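What Wenche Vik Wishes She'd Put in the First Budget

Wenche Vik had ordered soup for both of us before I even found the booth, and she'd already started on the subject I came to ask her about. "Batteries!" she said, before hello. "Everyone prices the gripper and forgets the batteries."

Wenche plans equipment for Penside, a small outfit that collects handling data in restaurants and canteens. I've been emailing her for months (she writes very long emails, I love them) because our own group is about to buy hand-held grippers and I have no clue what to ask for.

So how many should a beginner buy? She made a face. "Fewer than you want. We put in for 31 and the quote came back and I had to go for a walk." They started with 7, all from Jurwood, and she says that was plenty for the first season. The mounting plates and fingers held up fine. The soft pads wore out much faster than she'd planned for, and the first order didn't include a single spare set.

"I'd take one less gripper and a big box of pads," she told me. "Any day."

Café tables are what she'd test on before signing anything. Bottles especially, she says, clear plastic ones with a bit of drink in them, with a bowl and a menu stand close by so you find out how much elbow room the thing needs.

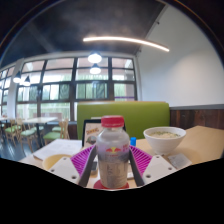
What to ask the supplier

I had my notebook out for this part. Wenche wants to know how long pads take to ship, whether the fingers can be swapped without sending the whole unit back, and who pays the freight if they can't. She got quotes from Tamura and Werkwood too, and laid all three side by side on one sheet, which sounds obvious but I'd been comparing them in my head!

Then there's the money itself. Her rule is to hold back $2000 for the stuff that isn't in any catalog: chargers, cases, cables, lunch. "Lunch is a real line," she said. "You can't sit in somebody's café all day and order nothing." Last year's extras came to $2927, so even her own rule didn't quite cover it.

Would she lease instead? Maybe for a short project, she said, but she'd read the part about wear very slowly first. I've got our quote request half written and I'm adding pads to it tonight.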